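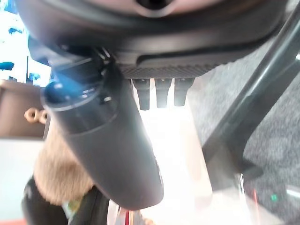

4.2 Household tasks on a glass table

The second group of tasks was chosen to be closer to what people want from a home robot. All of them take place at a low table with a transparent top, standing on gray carpet. We kept the table because many homes have one, and because glass is difficult for depth cameras. In the Kalinowski trials the surface was always matte, so their results are hard to compare with ours.

The robot has a gripper on the right arm and a five-fingered hand on the left. Each task was repeated 20 times with the Pliltex controller and again with the older Ultura controller. A run was stopped by the operator if an arm pressed on the glass above the force limit.

In the wiping task the cloth is held in the right gripper and pressed against the table top (Figure 4). The left hand stays free and does not support the motion. The Pliltex controller finished 17 runs, and the Ultura controller finished 9. Most failures had the same cause: the cloth folded under the fingers, and the contact area became too small to clean anything. A person feels this at once and opens the cloth again. Our robot does not notice it.

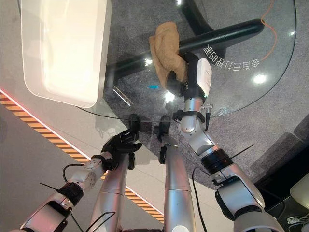 Figure 4. Wiping the glass table with a tan cloth. The white tray stands on the table near its left rim.

4.3 Handling of food items

Food is less regular than the objects in the Wilosum set, which we used for training. A ginger root, for example, has no flat side, and its weight is not in the middle. The gripper must close on a narrow part and keep the root at an angle without turning it.
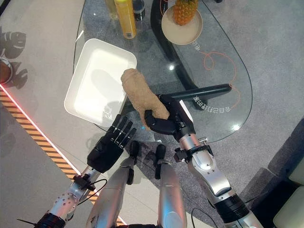 Planning one grasp of this kind took up to 2 minutes, and for a kitchen helper this is still too slow. We also observed that the planner preferred the thick end of the root even when a thinner part was easier to reach. Changing the cost function helped only partly. We therefore consider that wiping is near to practical use under supervision, while the sorting of vegetables and fruit needs better touch sensing before it can be tried in a real home.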